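Kivura Household Words – a small list of everyday phrases

Version 4, last changed 2018-09-12
Maintained by Doina Softić

What is in this package

Kivura is a collection of short written phrases which people use at home when they speak about repairs, cleaning, cooking and small purchases. There are 3899 phrases in total. Each phrase is in British English and has a topic, a level of politeness and a short note on where one would use it.

I started the collection for my own evening class, where the adults knew many grammar rules but could not tell a plumber what was wrong with the sink. Later other teachers asked for the file, and then it needed a proper description, so I wrote this one.

Files

phrases.csv – the full list, one phrase per line
topics.txt – names of the 13 topics with a short explanation of each
short.csv – a selection of 1000 phrases for beginners
changes.txt – what was changed between the versions
pictures – a folder with photographs for the printed cards

All text files are saved as UTF-8. The separator in the CSV files is a semicolon, as many phrases have a comma inside. If your spreadsheet program puts everything in one column, please choose the semicolon by hand when you open the file.

Columns in phrases.csv

id: a number which does not change between versions. When a phrase is removed, its number is not used again.
phrase: the phrase itself, with a capital letter and full stop where it is a whole sentence.
topic: one of the names in topics.txt.
polite: a value from 1 to 4. The value 1 is for family and close friends, and 4 is for a letter to the landlord.
note: free text, can be empty.

How the phrases were collected

Most of them I wrote down from conversations in shops, at the school gate and on the telephone, always without names and addresses. Another part was sent by teachers who use the Wisix exercise book in their classes. I read every phrase aloud before I added it. When it sounded to me like a book, I asked two native speakers, and if they did not agree with each other, the phrase stayed out.

Spelling follows British use: colour, tyre, aluminium, grey. For the words with two possible endings I took -ise everywhere.

Printed cards

A student looks at the card, says any word or phrase that comes to mind, and the partner looks in the list for something near to it.
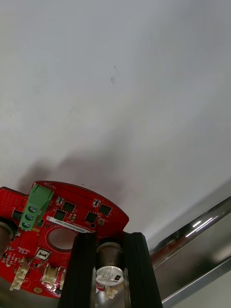 Card from the topic "Small repairs": red circuit board with the word MOTOR, green screw terminal.

In class I give one card to each pair and let them speak for a few minutes. With stronger groups it is better to hide the list at first. The cards print well on ordinary thick paper, only please switch off the option "fit to page" – otherwise the front and the back do not match when you cut them.

Known problems

The topic "Garden" is much smaller than the others. I live in a flat and it can be seen.

Some phrases with the value 3 in the polite column should perhaps be 2. The difference between "Could you" and "Would you mind" was discussed with several people and I am still not sure in all cases.

There are a few almost equal phrases which differ only in one small word, for example "on the shelf" and "on that shelf". I left them on purpose in the full list, but in short.csv only one of them is kept.

Regional words from Scotland and Wales are nearly missing. I would be glad for help with this.

Use and thanks

You may copy, print and change the files for teaching, also in paid courses. Please keep the name of the collection and say which version you used.

I thank the teachers at the Correa language school, who tested the beginner selection and returned it with many pencil marks. The next version is planned for November and will correct the errors in the topic "Post and parcels".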